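Cillar opens clothing repair and exchange rooms in Jastau and Gape

Cillar is pleased to announce that its clothing repair and exchange service will open in two towns this May. The rooms in Jastau and Gape will accept everyday clothes from local households, repair them where possible, and offer them again at a low price.
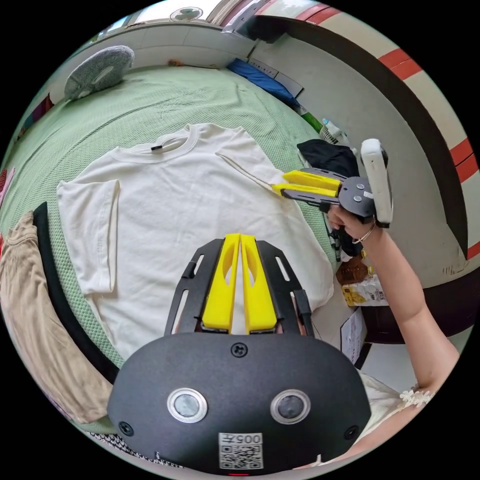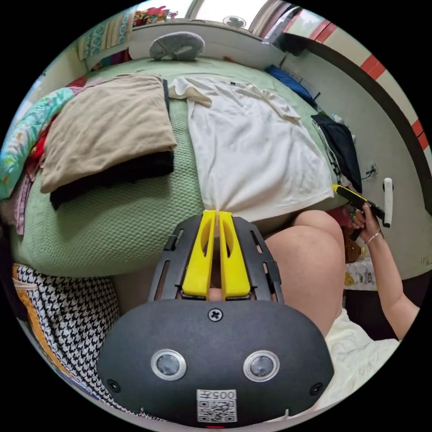 The new service is made for ordinary clothes, which are often thrown away because of one small hole or a missing button. In the test period in Jastau, our team received 2,237 pieces of clothing, and the largest group was cotton tops. A plain white T-shirt, laid flat on a bed, is a good piece to begin with when a family wants to sort its closet at home. The collar and the seams can be checked in good light, and the owner can then decide if the shirt should be kept, repaired or given away. We ask visitors to bring clothes clean and folded.

Each visitor may bring up to 15 pieces at one time. Small repairs are normally ready in four days. For bigger work, such as a new zipper or a changed lining, the customer will receive a price before the work starts - there is no duty to accept it.

The repair desks use Komolix, a simple booking system which sends a message when the clothes are ready. Customers without a cell phone can receive a paper ticket at the desk.

Cillar will also hold a sewing lesson every Friday evening in Gape. The lesson takes 60 minutes and is free of charge, but places must be booked before. Needles and thread are provided. Participants are asked to bring one piece of their own clothing to work on.

Questions from the press can be sent to the Cillar office in Jastau.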